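Pekus foam after 2 months, shedding worse??

mossyoak_13
Started Pekus foam in November, twice a day. Part is wider now then when I started. Hair all over the shower drain. Quit or keep going?

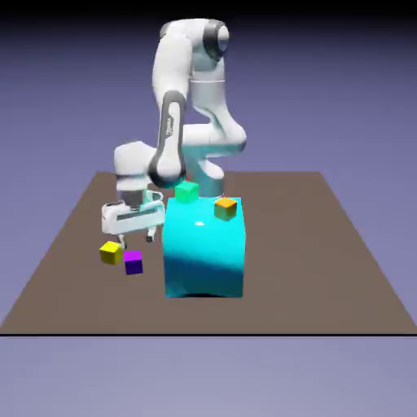

dryscalp_dee
Keep going. Shedding early on is normal, mine lasted 13 weeks then slowed way down. Don't quit at 2 months.

tallpine
Disagree. 13 weeks is a long time to just hope. Get bloodwork first, iron and thyroid. I wasted 900 bucks on Skonden serum and the whole thing was low iron.

dryscalp_dee
Sure, get the labs. But stopping the foam cold is how I lost ground.

mossyoak_13
No labs yet. Mom's side all thin up top by 30 so I figured it was that

tallpine
Can be both. Ask for ferritin, they dont always run it.

requena_rob
Anyone else get flakes from the foam? Switched to the Danholm liquid, greasy but no itch

mossyoak_13
Yes flakes, bad ones. Ok calling the doctor in the morning, staying on it til then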